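# The one-in, one-out rule and other things I don't believe

15 July 2025
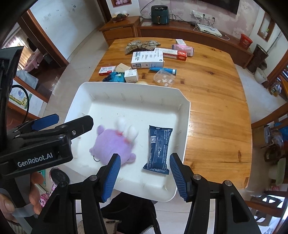 ## The promise

Every decluttering book I've borrowed makes the same claim, which is that owning less will make you calmer. The latest is by Hjørdis Tveit and runs to 213 pages, most of them about drawers. I read it in May and I've been arguing with it ever since.

Her main rule is that for each thing you bring home, one thing must leave. Fine. But what counts as a thing? If I buy a pack of 10 pens, do I owe the charity shop 10 objects, or will an old lamp do? Tveit says to "use your judgement". I bought the book because I don't trust my judgement.

## What I tried

I gave it 40 days. Small stuff went in a bin on the table, and anything still in there at the end of the week had to be dealt with. Keyrings, packets, soft toys, the instructions for a heater we no longer own. Some of it went. A good part of it was simply moved to a cupboard, and I suspect that's how most of the success stories work too.

I also tried Closera, an app that wants you to log everything you own. I got to 170 items and had only done the kitchen and half the hall. It then offered me a paid plan so that I could log more. Draw your own conclusions about who gains from that.

## The bit that might be true

My friend Genivaldo Holanda swears by all of it. He cleared his spare room and says he sleeps better. He also changed jobs and stopped drinking coffee after lunch that same month, so I'm not handing the credit to the spare room just yet.

I will admit the kitchen is easier. Getting rid of the second colander did me no harm, and I can open the bottom drawer without a fight. That's a drawer, though – it isn't a new outlook on life.

What bothers me is the before and after business. You always see the bare shelf on the day it was cleared. I'd like to see it the following spring, with the post on it.

The book goes back to the library next week. I've put a hold on another one, about paperwork this time, and there are four people ahead of me.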